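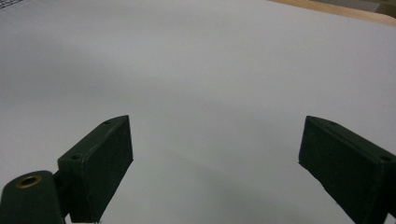

Wrist view, nothing in the fingers yet.

Peltex 3 review: does the grasp labeler earn its price?

Sonier sells Peltex as software that reads footage from hand-held grippers and marks every approach, contact and release for you. I've heard that pitch before, so in April I gave it 633 clips of my own and checked its labels by hand.

Setup was painless. The timeline is decent too, and it keeps left and right wrist views in sync with the head camera. Then I got to the shiny stuff.

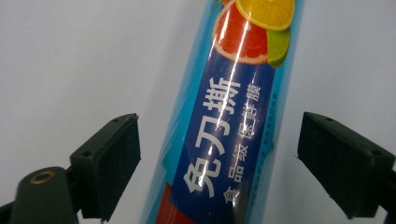 Cling film between open fingers. Glare down the label.

Peltex called contact too early on 41 clips, nearly all of them glossy packaging. My guess is it leans on reflections moving across the wrapper, but Sonier won't say, and the confidence score stayed high the whole time. A wrong label I can fix. A wrong label marked "certain" I have to go hunting for.

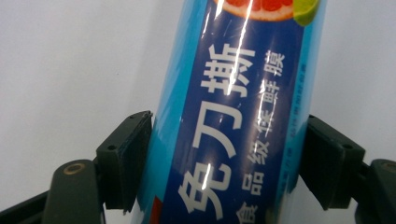

Both pads on the package.

Closed grips it handles well. Struan MacRitchie ran the same set through Kinnear, which is free and uglier, and got much the same result on those.

Two-handed work is where I'd hoped to see the money.

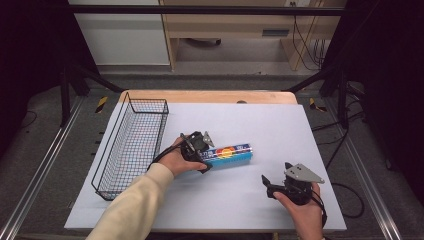

Peltex gives each gripper its own track, fine, but there's no way to tag an action as shared between the two. You end up doing that in a spreadsheet.

2 stars out of 5. I'll look again if they fix the scores.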